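I nearly didn't go. Tralbridge is a long drive when it's raining sideways, and I'd told Manon Grewal I would only come along if somebody else did the parking. She did the parking, so off we went to the Jevix open day, and I've been talking about laundry ever since.

If you missed my earlier grumbling on the subject, Jevix wants to teach robots to do household chores, and the folding side of it goes by the name of Landry (yes, I asked, yes, it's a pun, no, they're not sorry). I was expecting a big shiny arm behind glass. What we got was a bedroom! A proper bedroom, with a bed, a heap of clothes, and a person holding a gripper in each hand, working away at the laundry.

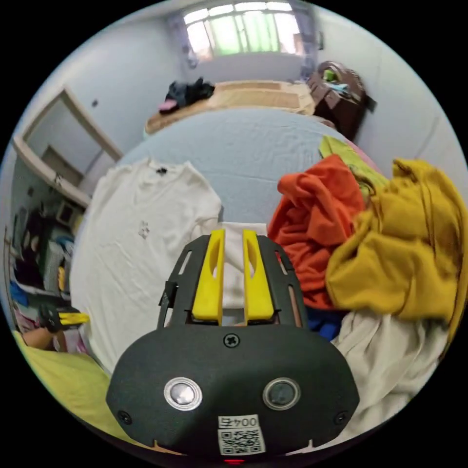

Thérèse Bergeron was running our session and she was lovely about my endless questions. The idea is that a person does the chore with the grippers in place of their own fingers, and the recordings go off to train the robot later. So the robot learns from someone who already knows what a sleeve is. They're hoping for 600 recordings from Kuvevdale before they move on to kitchens, and they had 319 when we visited. I thought that sounded like loads. Thérèse made a face and said it goes quicker on paper.

Then they let us have a go. Oh my goodness. I've been folding T-shirts since I was tall enough to see over Mum's ironing board and I could not do it. You pinch one corner and feel very clever, then the other corner slides off and you've made a sort of bandage. My first shirt took over 60 seconds and I wouldn't have put it in anybody's drawer. Manon did hers in half the time and was unbearable about it all the way home.

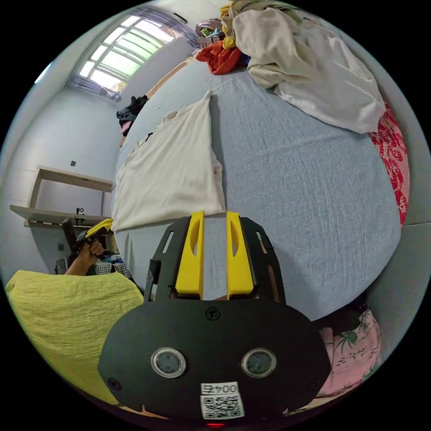 The bit that stuck with me was how much you lose when you can't feel the fabric. I never think about rubbing a hem between my fingers to check I've only got the one layer, I just do it. With the grippers you have to look, and look again, and I kept grabbing two layers when I wanted one. Santeri Riihimäki, who was in our group and repairs sewing machines, asked whether they'd ever add some sense of touch. Apparently it's on the wish list, along with fitted sheets. Good luck to them with the fitted sheets.

There was tea afterwards and a very decent lemon slice, and Manon has already put our names down for the kitchen session in December. I'm told there will be dishes. I've offered to bring my own tea towels.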